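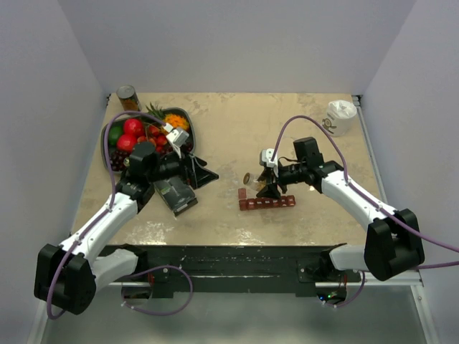 *Fruit tray on the table*

## Recording a veteran's story for the family

Lorraine Treloar, 6 Jun 2019

My uncle served on a supply ship and left us one box of papers. These are the steps I followed to turn it into a record the family can read.

1. Sort the papers by date. Put discharge papers in their own folder and keep the originals flat.
2. Write down the full name, branch, service number and dates of service. Leave a blank for anything you can't confirm.
3. Scan everything, front and back. Notes on the back of a photo are often the only place a name appears. 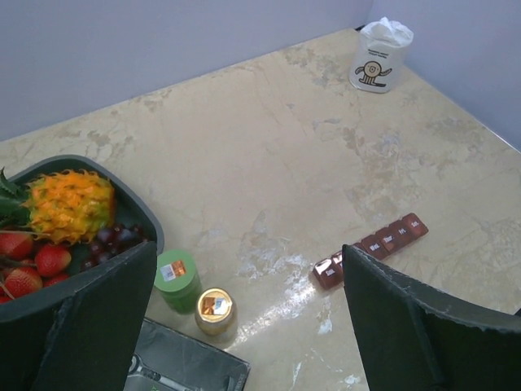 *Wrapped package, far corner*

Next, talk to the veteran or to someone who knew them. Keep each visit to 43 minutes or less – my uncle's shipmate tired quickly, and three short visits gave me more than one long one. Start with where they grew up and how they signed up. Ask before you record, and don't push on combat.

Type up the interview the same day. Mark any word you couldn't make out.
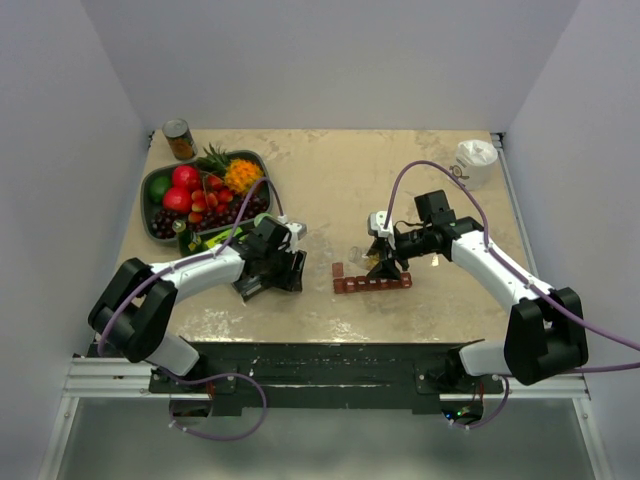 *The table, left and right arms*

4. Put the scans and the typed pages in one folder, named by year.
5. Print two copies on plain paper. Ours came to 334 pages with the letters.
6. Give one copy to a relative in another town.

Cover service numbers before you share anything online.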